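Boletín de la Residencia Clulberg
Servicio de Alojamiento y Vida Residencial

Renovación del mobiliario de las habitaciones: calendario y normas para el curso

La Dirección de la Residencia Clulberg comunica a las personas residentes que, con fecha 16 de octubre de 2015, ha quedado aprobado el plan de renovación del mobiliario de dormitorio correspondiente al edificio Matetti. La actuación afecta a las plantas segunda y tercera y se desarrollará por fases, de modo que ninguna habitación permanezca fuera de servicio más de una jornada.

El plan responde a las conclusiones de la encuesta de satisfacción realizada en junio, en la que se recibieron 602 respuestas. El estado de las mesillas y la falta de espacio de almacenamiento junto a la cama figuraban entre las observaciones más repetidas, por delante de la iluminación y del ruido en los pasillos. El pabellón Pultilstead, cuyo mobiliario fue sustituido el curso pasado, queda excluido de esta fase.

Las personas afectadas recibirán en su buzón un aviso con 10 días de antelación. Antes de la fecha señalada deberán vaciar cajones y estantes, retirar los objetos personales de las superficies y desconectar lámparas y cargadores. El personal del Servicio no manipulará pertenencias. Quienes no puedan estar presentes deberán autorizar por escrito la entrada en la habitación mediante el impreso disponible en Recepción.

Los muebles retirados que se encuentren en buen estado se ofrecerán a las entidades sociales del barrio de Hà. No se admitirán solicitudes particulares de compra. Se recuerda asimismo que el traslado de muebles entre habitaciones requiere autorización previa y que los desperfectos ocasionados por un uso indebido podrán repercutirse en la fianza, hasta un máximo de 20 euros por pieza.

En las nuevas habitaciones, la mesilla dispondrá de cajón. Se ruega no sobrecargarlo ni guardar en él alimentos abiertos, medicamentos que precisen refrigeración o líquidos inflamables. 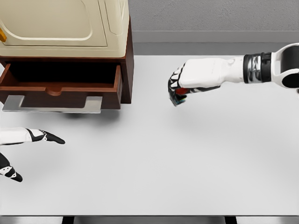 Rosaire Turcotte ha hecho llegar al Servicio su preocupación por que el calendario coincida con el periodo de exámenes parciales, y solicita que las habitaciones de la tercera planta se atiendan en horario de tarde. La Dirección ha trasladado la petición a Tarek Atallah, coordinador de los trabajos, y comunicará la decisión en el tablón de cada planta.

Las consultas sobre el plan podrán presentarse en la oficina 28, en el horario habitual de atención.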